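Re: [gripper-users] Anyone bought the Cirillo hand-held kit?
January 6, 2020

> Hi all, we have a little money left to spend before March and I'm
> looking at the Cirillo hand-held gripper. The Wiladberg one is cheaper
> but I can't find anybody who has used it on glass. Is the Cirillo
> worth the extra 100 dollars? And how bad is the assembly?

Hi! We've had a Cirillo since the fall, so I can give you my two cents on this one. We paid 227 for ours from Kukport, plus shipping, and it came as a bag of black plastic parts, pins and eyelets with a pretty skimpy instruction sheet. Assembly took me an evening. Do the inner arms first (the sheet has you start with the outer ones, and then you can't get your fingers in there) and don't press the eyelets all the way home until you've checked that both sides swing freely.

Glass is most of what we do with it, mainly jars, and I've been pretty happy – much happier than I was with the Clovlow we had before!
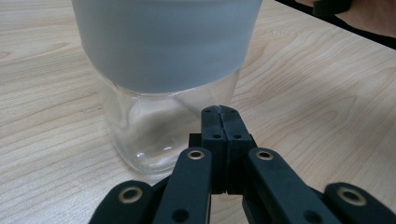 The pads are hard and flat, so on a round jar you're only touching along a thin line. Come in square and low and squeeze slowly. If you come in at an angle the jar wants to turn on you, and a full one will slide. I ended up sticking thin rubber on our second pair of pads and that helped a lot, though it does wear off at the tips.

As for wear, I checked the pins after 200 grabs and again after 300 and couldn't feel any slop in the joints. Check the pad screws, though. Mine had backed out a little the second time.

I can't speak to the Wiladberg on glass either, sorry. I only tried one for a few minutes at a demo table and the handle was too fat for my hand. If you have big hands you might love it.

One more thing, ask Kukport for spare pads when you order. They don't list them on the site but they'll add a set if you email first.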